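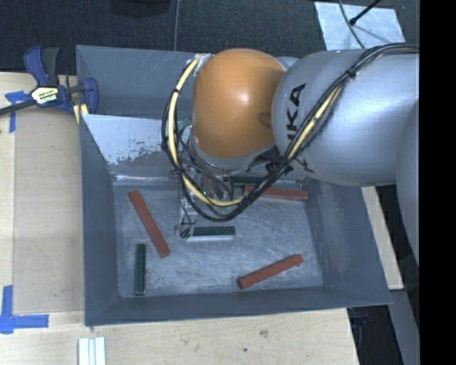 Page last changed: January

176 shares 14 comments

Do Metal Bins Really Last Forever?

People who sell metal bins like to say they last forever. Forever is a very long time, so let's check.

Look at the whitish panel inside the back of the grey bin. Along its lower edge the coating has worn into ragged patches. The metal bin is doing fine as a bin, and you could keep a green block in it all year. But something has happened to that coating, and "forever" is already looking a bit shaky.

What is sheet metal?

Sheet metal is metal that has been squashed flat between heavy rollers, a bit like dough under a rolling pin. A flat sheet on its own is floppy. Hold up a piece of paper by one end and it droops. Now fold the paper down the middle and try again. It stands out much straighter, and you didn't add any paper! Bin makers use the same trick. Bends and corners make a thin sheet stiff.

So when somebody tells you a bin is strong "because it's metal," ask them about the shape. Kitchen foil is metal too, and you can tear it with two fingers.

Why do the walls slope?

You may hear that sloping walls make a bin hold more. Do they? It depends what you compare it with. If two bins have the same size floor and the same height, the one with walls that lean outward does hold more. If they have the same size opening at the top, the sloping one holds less. Anyone who says "more" should have to finish the sentence.

Slopes are good at one thing for sure. Small stuff tends to slide down toward the middle, where it is easier to reach than in a tight square corner.

Why does a coating flake?

Many metal things have a thin skin of paint or baked-on powder. It looks nice and it can keep out water and air, which together make iron and steel rust. But metal bends a little when you bump it, and a hard coating may crack instead of bending along. Once there is a crack, the edges can lift and chip away. Places that get rubbed or knocked a lot usually go first.

Does flaking mean rust is coming? Maybe. Aluminum doesn't rust the way steel does, and some steel has a layer of zinc under the paint. You can't always tell by looking. A magnet helps: it sticks to most steel and won't stick to aluminum.

Test it yourself

We read an ad for a storage box called the Riltberg that promised it was "79 percent tougher." Tougher than what? A shoebox? The ad didn't say, so we tried something of our own.

You need two strips of thin cardboard, two piles of books and some coins. Lay one strip flat across the gap between the piles and add coins until it sags. Fold up the long sides of the other strip to make little walls, then try again with the same gap. Write down both numbers. If your answer is different from a friend's, check whether your gaps match before you argue.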